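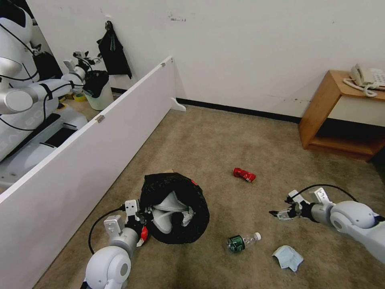 Home Products Guides Spare Parts Contact

Podum Room Care Guide
Section 4: Picking Up Litter and Changing the Bag

This section covers collecting loose litter from a carpeted room and fitting a fresh bag to the Podum bin. Read it through once before you start. Vacuuming is covered in Section 5 and stain treatment in Section 6.

What you need

One black trash bag, 14 gallon
A Podum bin, or any bin with a rim that will hold the bag
A dry cloth
Paper towels
Work gloves, if there may be glass or torn metal on the floor

Before you start

1. Open the blinds or turn on the overhead light. Small pull tabs and bottle caps are hard to find on tan or beige carpet in poor light.

2. Move chairs and floor lamps back to the wall. Leave heavy furniture where it is.

3. Walk the room once. Look along the baseboard and in the corners, where light items tend to end up.

CAUTION: Do not pick up broken glass with bare hands. Put on gloves, lift the large pieces first, and wrap them in several layers of paper before they go in the bag.

Opening the bag

4. Tear one bag from the roll at the perforation. Find the open end and rub it between your fingers until the two sides separate.

5. Shake the bag open, then push the bottom out with your fist.

6. Roll the top outward and down, a little at a time, until the bag forms a low ring with a thick rim. A bag rolled this way stands on the carpet without a bin and keeps its mouth open, so both hands are free.

7. Set the bag down near the middle of the litter. In a large room, work in sections and move the bag with you.

Note: If the rim keeps falling in, the roll is too loose. Unroll it and start again with narrower folds. Two or three tight turns hold better than one wide one.

Note: Thin bags will not hold a rolled rim. Use the Fornell heavy bag or a similar weight. The thin Cassim liners are meant for desk-side bins and should stay there.

Picking up cans and bottles

8. Start with the items closest to the bag and work outward.

9. Pick up cans by the ends. A crushed can may have a split along the side, and the edge is sharp enough to cut through a bag or a finger. Keep the can level until you know it is empty.

10. Check that the cap on each plastic bottle is tight before you lift it. If there is liquid left inside, take the bottle to the sink, empty it, and put the cap back on.

11. Lower each item into the bag. Do not throw it. A dropped can will often catch the rim and tip the bag over.

12. If your building separates recycling, use a second bag for cans and bottles and set it next to the first. Labels can stay on the bottles unless your hauler says otherwise.

CAUTION: Do not press litter down with your hand or foot to make room. When the bag is three-quarters full, close it and start another.

Fitting the bag to the bin

13. Wipe the inside of the bin with a dry cloth. Anything sticky on the wall of the bin will grab the plastic and tear it when the bag is lifted out.

14. Unroll the rim of a new bag and lower it into the bin until it touches the bottom. Smooth the sides to let the trapped air out.

15. Fold 4 inches of the bag over the rim, all the way around. Snap the retaining ring down over the fold – you should hear it click on both sides.

Note: The ring on the older Evov bin has no click. Press down evenly and check that the fold does not slide when you pull it gently.

Spills on carpet

If a can or bottle has leaked, blot the spot with a paper towel before doing anything else. Press straight down and do not rub. Replace the towel as it soaks through. When no more liquid comes up, go to Section 6.

Closing and removing the bag

Gather the rim in one hand, twist it twice, and tie it in a single knot. Carry the bag by the knot and keep it clear of door frames. Do not drag it across the carpet, as a sharp edge inside can work through the plastic and leave a trail.

Replacement bags and rings are listed on page 23. For a missing ring or a cracked bin, write to Kalkidan Kahsay at the parts desk and include the model number from the underside of the bin.

Next: Section 5, Vacuuming

Was this page helpful? 72 people found this helpful 4 comments

We use cookies to remember your settings. Accept Manage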